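Notebook - open day, sim bench demo (May)

Notes for me and whoever runs the next one. Visitors from 9, doors shut mid afternoon. Big screen in the front room, sim on the left machine, logs on the right. Writing this up same evening so excuse the mess.
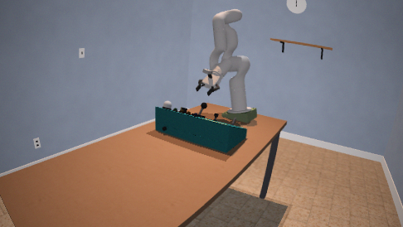 Setup

Sim room as usual: arm on the green block, teal console in front of it, fingers open over the controls. Start pose is the one Jurnell group asked for, gripper hanging above the box and clear of everything. Left it there between groups so people walking in had something to look at and ask about.

Scene build is the Mevlow one, not the newer Skastport build. Skastport loads slower on the left machine and I did not want to stand there with a spinner in front of twenty people. Friction values copied over by hand from the Skastport config. Check those again before anyone trusts the numbers below!

Task for the day: gripper goes to the lever with the black ball, closes, pulls, lets go, back to start. Nothing else. Short lever and the gray peg were in the scene but out of the task list. Had two people ask for them anyway, see questions.

Runs

Script started before doors and left looping when no one was in the room. Total for the day 687 runs. Counted as good by the checker: 514. Checker is the simple one, lever angle past the mark and then gripper clear of the ball by the end. It doesn't care how ugly the path is.

The bad ones, from a fast skim of the log, not a proper sort:
- 52 timeouts. Nearly all in one block just before lunch. Looks like the machine was doing something else at the time, the step times are all over the place. Need to look at what was running.
- Slips off the ball. Biggest pile by far. Fingers close, start to pull, ball squirts out. Same thing we had in the spring with the old pads.
- Some where it pulled fine and then caught the lever on the way back up. Checker calls that a fail, fair enough, though Nhyira says it should be its own code. Agree. Not done yet.

Seed was NOT fixed for the first group. I forgot the flag. Fixed from the second group on. So don't compare the early block with the rest.

Live demo, group by group

Group 1 - school kids, older ones. First live run slipped. They cheered. Second run good. They wanted to see it slip again, so I turned the grip force down and let it. Good trick, keep it. Fifteen minutes went very quick.

Group 2 - people from Akpalu plus a few walk-ins. Much more technical. Wanted to see the joint plots, which I had not set up on the big screen, so everyone crowded round the small one. Put the plots on the second tab next time. One of them spotted that the wrist turns further than it has to before the approach. True. The planner picks the long way round maybe because of the joint limit I set in the winter and never took out. Took it out at lunch, wrist move is visibly shorter now. So there's another split in the data: before lunch / after lunch. Sorry.

Group 3 - families, small children. Kept it to the one lever and let them call "go". A small boy asked what the clock on the wall in the sim is for. It is for nothing, it came with the room. He did not like this answer. The light switch doesn't do anything either, he asked that next.

Group 4 - meant to be at the end, turned up early, so they overlapped with 3. Nhyira took half of them to the back and talked through the log file on paper, which went better than my screen talk by the sound of it.

Questions people asked (so we have answers ready)

Is that a real robot somewhere? Asked in every group. I said no, sim only today, and that the same commands go to the arm in the workshop when we are happy with them. Could use a slide for this.

Why does it go so slow? Speed cap is at a quarter for demos. Tried half speed for group 2, slips went up right away. Stay at a quarter until the pads are sorted.

Can it do the other levers? Not with this task file. The short one should be easy, the gray peg less so, there's not much to hold and it sits near the base so the arm has to fold up to get at it. Tried the peg by hand once after closing, got the fingers near it and then ran into the limit on the elbow. Left it.

How does it know where the ball is? It's told. Positions come straight out of the sim, no camera in the loop. A few people looked let down. Maybe we should have the camera version up as well, even if it works worse.

What does it do if you move the table? Did this live for group 2, shifted the console a little and left the arm where it was. Run went fine as the positions update. Then I shifted it too far and the arm just gave up with a reach error. They liked the reach error more than I expected.

Problems

- Left machine fan very loud by afternoon. Hard to talk over. Move it under the desk or something.
- Sim froze one time on reset, gripper stuck closed. Killed it and restarted, 3 minutes gone. Log for that run is empty, delete it.
- Handout has last year's version of the task on it, with two levers. Whoever has the source file please fix, I only have the print.
- Nowhere to put coats.

To do

Sort the slips properly, by where on the ball the fingers close. I think most are high on the ball but thats from watching, not from data.
Add the fail code for catching the lever on the way up - Nhyira has a start on this.
Rerun the whole lot with fixed seed and the wrist limit out, overnight, quiet machine.
Recheck friction against Skastport.
Send Akpalu people the joint plots, they left an address on the back of a handout, its pinned by the door.
Short lever task file, before the next visit if there is time.

Logs are in the shared folder under openday, raw, not cleaned. Left machine is still on, loop stopped.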